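Weekend prep cook wanted, Torkgate Street Kitchen

Posted by Halfdan Bech. Still open, pls share

We need one more pair of hands for Saturdays, starting August. Prep mostly, some serving once you know the menu. Small kitchen, busy window, long line by noon. Read the whole thing before you write please.

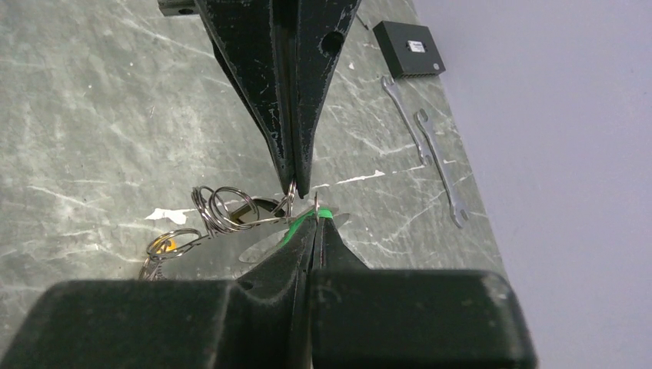
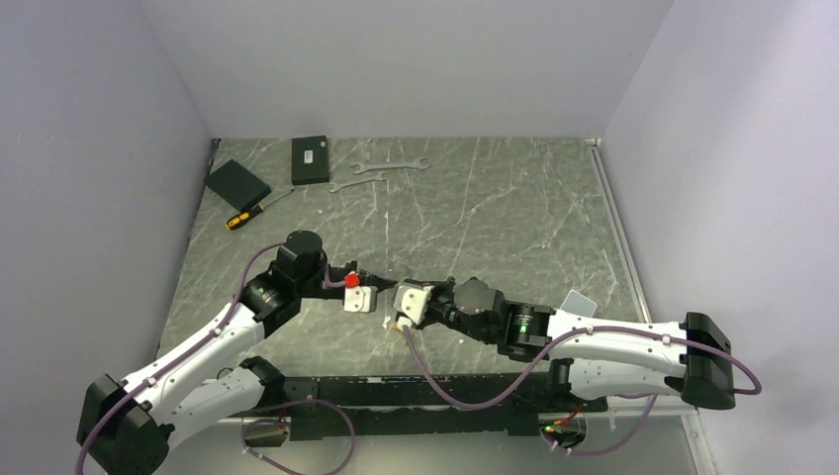
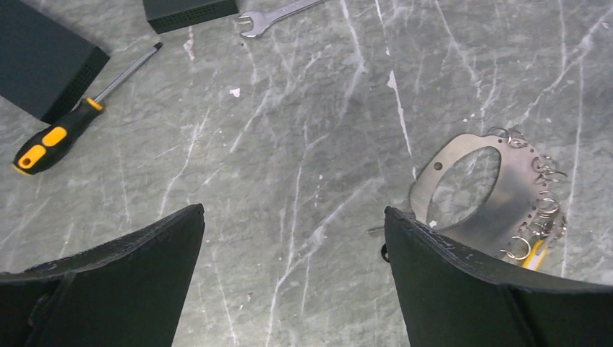
Pay first, because everyone asks. 83 a shift plus your share of tips. Paid same day. Lunch included, and you can take leftovers home if there are any (usually soup).

What you'd be doing:
Peeling, chopping, portioning. A lot of onions.
Filling the sauce bottles
Dishes when it backs up
Carrying stuff in from the van, bags get heavy
Wiping down at close, everybody does this, me included

Start is 6:30 am. Not 6:45. Done by 3 most weeks, later if there's a game on.

Experience is nice but not needed. Last summer's best hire came straight from a shoe store. You do need a food handler card, or get one before your first shift and we pay you back for it. Must be 18 for the slicer. Knife skills we can teach, showing up on time we can't.

Spanish a plus. Own non slip shoes a must. Aprons are ours, please stop taking them home.

Parking is bad. Use the lot behind Plilaletti, tell them your with the kitchen. Bus stops right at the corner too.

To apply: text or stop by, ask for me or Oluf Stougaard. He does the schedule so be nice to him. Tell us your name, which Saturdays you definately can't work, and one dish you cook well at home. No resume needed. No long cover letters, we won't get to them.

Trial shift is four hours, paid. If it works out you're on the schedule the next week.

No calls between 11 and 2, we're serving.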